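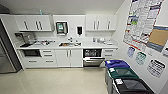
The Muludstead Institute for Household Research invites residents of the Muludstead area to take part in the Cullovar Study of Shift Work and Meals. The study examines when, where and with whom people eat on working days, and how those habits change when a person's hours rotate between days and nights. Interviews take place at the Institute's Naqvi Street office. Participants are welcome to use the kitchenette before or after an appointment, including the coffee machine on the counter and the refrigerator at the left. Food brought from home may be kept there for the length of the visit.

Who may take part

Applicants must be at least 18 years of age and must live within the Muludstead postal area. They must have worked rotating or night shifts for no less than six months with the same employer. Both full-time and part-time workers are eligible. More than one member of a household may apply, but each must complete a separate form. Employees of the Institute and members of their immediate families may not enroll.

The study has places for 217 participants. Of these, 179 have been filled. Preference for the remaining places will be given to persons employed in warehousing, food production and overnight transit, as these groups are underrepresented among those enrolled so far.

What participation involves

Each participant attends two interviews of 60 minutes each, held four weeks apart. Between the interviews, participants keep a written meal diary, noting the time of each meal, whether it was prepared at home, and whether it was eaten alone. No weighing of food is required, and participants are not asked to change what they eat. Diary booklets are supplied at the first interview in English, Spanish and Vietnamese. 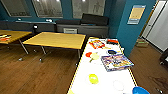 A second booklet covers rest periods and time off. Participants record the start and end of each sleep period and list any meals shared with family or friends on days away from work. Entries may be brief. Booklets that are missing a few days will still be accepted, provided that the participant attends the second interview.

Payment

Participants receive $60 after the first interview and a further $60 on return of both booklets at the second. Bus fare within the Muludstead area is repaid on presentation of a receipt. Payment is made by check or prepaid card and may be treated as taxable income.

Privacy

Names and addresses are stored separately from interview records. Employers will not be told who has applied or enrolled. A participant may withdraw at any time and will keep any payment already received.

How to apply

Application forms are available at the front desk, 449 Naqvi Street, and at the Pora Branch Library. Completed forms should be returned to either location by the end of May. Interviews can be scheduled between 7 a.m. and 8 p.m. Applicants who need an interpreter or step-free access should state this on the form. All applicants will receive a written reply.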